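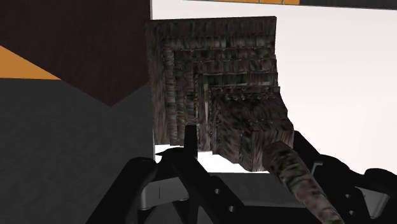 How do you keep three projectors in step for a looping video installation?
Use one media player per channel, wire them all to the same network switch, and let one of them act as master and send the start signal at each loop point.

ilona_nyitrai
Agree with the above for a short run. We showed a three-channel piece at Pilterby in January on Flekilent players and the drift was under one picture per loop. All files must have the same length and the same rate. Ours were 60 per second and one had been exported at 30 by mistake, so check before you load the cards.

greyscreen77
I wouldn't use networked players at all. One computer with a multi-output card, one wide file, split across the projectors. There is nothing to sync.

ilona_nyitrai
There is also nothing left on the walls when that computer stops. With separate players you lose one channel and can swap it during opening hours.

E. Shojaei
Both work. The question is cable length. From one computer you have to carry video to every projector, and past 15 metres or so plain HDMI becomes unreliable. At Londmont the far projector was 40 metres away and we paid for fibre. Network cable to a local player is cheaper and is good for 100.

greyscreen77
Fibre is a one-off cost. The Nigam players we had before needed a restart every morning.

E. Shojaei
Which firmware? Ours ran for 77 days on the second release with the sync port enabled and the screen saver off.

greyscreen77
First release. Never updated it, the show was already open.

ilona_nyitrai
That would account for some of it. Also leave about 200 milliseconds of black at the head and tail of each file. It hides the seek at the loop point.

loopandhold
Doesn't work if the piece has no black in it. The artist I install for won't accept a gap, so we render the loop several times over into one long file and let it restart after closing.

ilona_nyitrai
Fair. Check the card size first. And keep the sound on the master only.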